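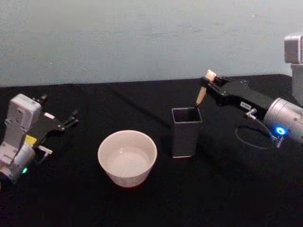
Unit 3: Open Containers, Description and Selection

Household Storage and Tableware, course handout
Begay Institute of Domestic Science
Revised Jul 28, 2020

3.1 Scope

This unit covers rigid containers without lids, as used on tables, counters and shelves. Closed containers are treated in Unit 4. Bags, nets and other soft goods are not covered in this course.

By the end of the unit you should be able to describe an open container so that another person can pick it out of a stockroom, and to say which of two containers suits a given load. Bring a ruler and a soft tape measure to the lab session. Calipers are supplied.

3.2 Terms

Mouth. The opening at the top, measured inside the rim.

Rim. The upper edge. A rim may be round, square, oval or irregular. Its shape is recorded separately from the shape of the base, as the two may differ.

Wall. Everything between base and rim. Walls are vertical, flared (wider at the top) or tapered (narrower at the top). A wall can be straight in profile and still be flared. The white ceramic bowl on the black tabletop is of this type: the sides are straight and lean slightly outward toward the rim. Students often write "curved" for any bowl. Curved refers to the profile of the wall, and the fact that the rim is round has no bearing on it.

Depth. Inside distance from the plane of the rim to the lowest point of the floor. Do not use the outside height, which includes the thickness of the base and the foot, if there is one.

Floor. The inner surface of the base. State the finish (glossy, satin, matte, textured) if it can be determined.

Footprint. The area covered by the outside of the base when the container stands on a level surface.

3.3 Round and square forms

The bowl and the dark gray square holder behind it to the right are used as the reference pair throughout this unit. The bowl is round and fairly deep. The holder is a tall rectangular prism, open at the top, with a square rim.

Points of comparison:

Packing. Square footprints can be set side by side without gaps. Round footprints of equal size, set in rows, leave a gap wherever four of them meet. In rows and columns the circles cover 79 percent of the surface. On a crowded shelf this loss matters more than the difference in volume between the containers themselves.

Cleaning. A round interior has no vertical corners. A square interior has four, and in a tall container they are hard to reach with a sponge. Use a bottle brush with a square end.

Stability. Compare the height with the width of the base. A tall container with a narrow base tips more easily, and the effect increases when the contents stand above the rim. Put the heaviest item in first.

Pouring. A round rim without a lip pours in a broad sheet. A square rim pours best from a corner.

Visibility of contents. A light, glossy floor returns light and shows residue of a dark food. In a dark, hollow interior the floor may be hard to see from a normal standing position. For small loose items choose a light interior.

3.4 Matching load to container

Long items stored upright (spoons, whisks, pens, brushes) go in a tall holder. The wall should support the item over at least one third of its length. Less than this and the items lean outward and catch on one another.

Loose items taken by hand go in a bowl or other wide form. The mouth must admit the hand with the fingers partly open.

Liquids go in a form with a smooth interior and no open seams. Do not infer that a container is watertight from its shape. Check the maker's sheet or test it over a sink.

Food contact is a property of the material and the glaze or coating. It cannot be judged by color.

3.5 Estimating volume

For a vertical square wall: inside width x inside width x depth.

For a flared round wall, measure the inside diameter at the rim and at the floor, take the mean, and treat the container as a cylinder of that diameter. The result is slightly low. With a small flare the error can be ignored for shelf planning.

Worked case. A square holder with an inside width of 3 inches and a depth of 6 inches holds 54 cubic inches, filled level with the rim. Working capacity for loose goods is taken as 80 percent of this.

3.6 Recording

Use the Plandora inventory form, page 2. Enter one container per line in this order: rim shape, wall type, color, material, finish, height class, remarks. Leave material blank if it is unknown. A guess entered as fact is marked as an error.

Sample line: round; straight, flared; white; ceramic; glossy floor; fairly deep; empty.

Lab exercise

Collect 11 open containers from the stock shelves. Complete the form for each, then arrange them on one shelf so that every rim can be reached without moving another container. Sketch the arrangement in plan view and show footprints to scale.

Reading for Unit 4: Sostisska course reader, page 298, section on fitted lids.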